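**Etach opens its Circles to everyone**

Etach, the small social network for hobby and neighborhood groups, has opened its Circles feature to all members this month. Until now, a Circle could be started only by people who had kept an account for one year or more. In the test period there were 271 Circles. On the first evening after the change, the number was already 3,209.

A Circle is a smaller room inside a group. The person who starts it chooses a topic and sets how many members may come in, and after 3 months the Circle closes by itself. The messages stay readable for the members, but new ones cannot be added. Csenge Kozma, who leads the groups team at Etach, wrote in her post that the closing date was the part most argued about inside the company. "Many members asked us for a room that does not live forever," she wrote. "They were tired of muting old chats."

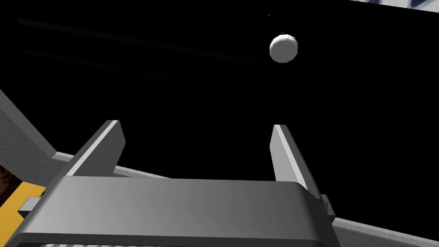
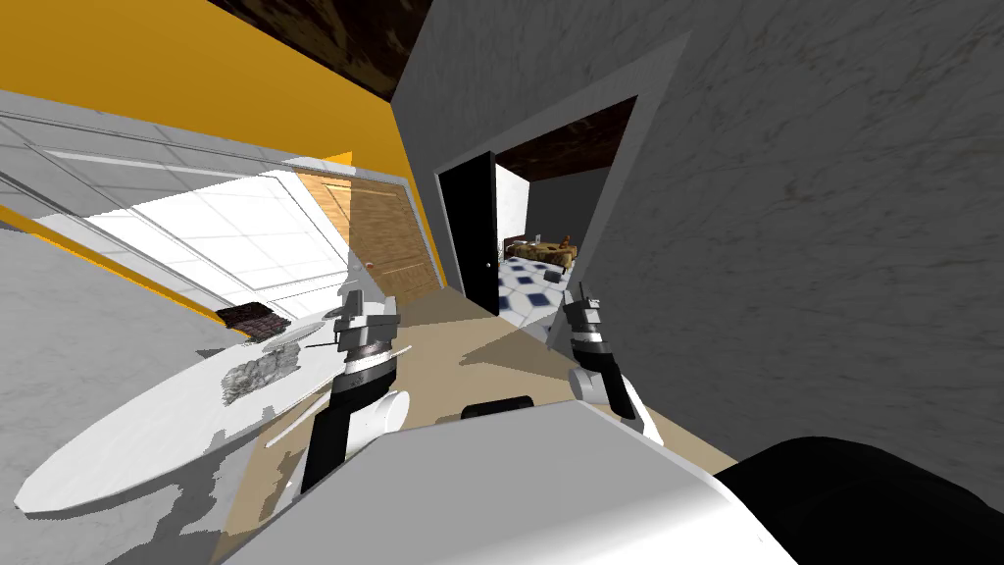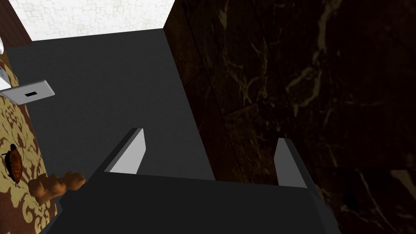
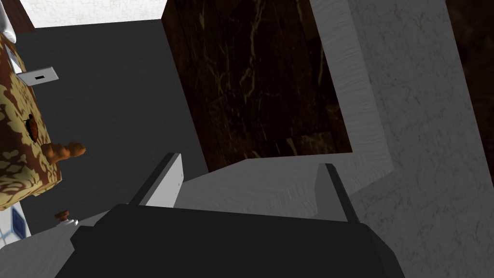 *Robot grippers in computer-rendered views.*

For those of you who manage a group, there are a few changes to know. Group managers can see the names of the Circles but not the messages, unless a member reports one. You can switch Circles off for the whole group under Settings, then Rooms. The switch is on by default, and I did not find any notice about this in my own account, so please check it.

There is also the question of advertising. Etach says that Circles will carry no ads before December. After that, it will try sponsored posts together with Bovislow, the same agency that already sells the banners on the main page. Pak-hei Au, who manages a group of 398 bicycle repairers, told me he will wait. "We used a similar thing on Zorenetti," he said, "and when the ads came, half of the people stopped to write."

My own opinion is a little more positive. I started one Circle for readers of this newsletter, and the invitations were easy to send. The search is still weak: it finds the Circle name only, and it does not find words inside the messages. Etach has promised to improve this but gives no date.

If you would like to join the readers' Circle, reply to this mail with your Etach user name and I will add you in the evening.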